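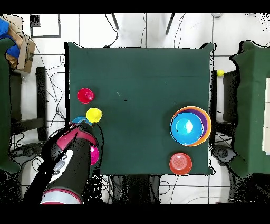

Day 3 of gathering examples for the cup and bowl set, and I wanted to write a little about it while the coffee is still doing its job. We're up to 1,703 recorded runs as of this morning, and I'm prouder of that number than I probably should be!

So many of you asked what "collecting examples" means day to day. Mostly it means lots and lots of short runs with the same few cups and bowls, and then somebody (me, usually) going through the recordings and writing down what happened in each one, good or bad. We keep the bad ones too – they just get their own label.

The goal for Grurkdale is 2,298 runs before the November training round. Nelu Văduva thinks we'll get there early. I've learned to add a few days to anything Nelu thinks, and I say that with love. 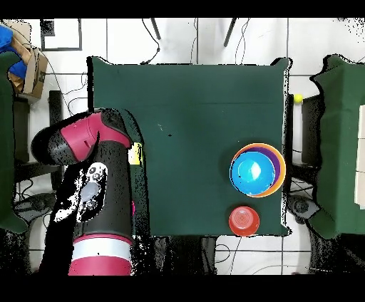
Nested bowls on the right, arm on the left, green cloth under everything.

Big thank you to Saadet Ateş, who rewrote our labeling sheet last night so that "cup upright" and "cup upside down" are finally two separate boxes – I had been typing it out by hand in the notes column, which is a slow way to spend an evening.

Next up is another long batch with the cups, and then I get to start checking labels again. If you've done this kind of work and have a favorite way of naming your runs, please tell me, I'd love to hear it.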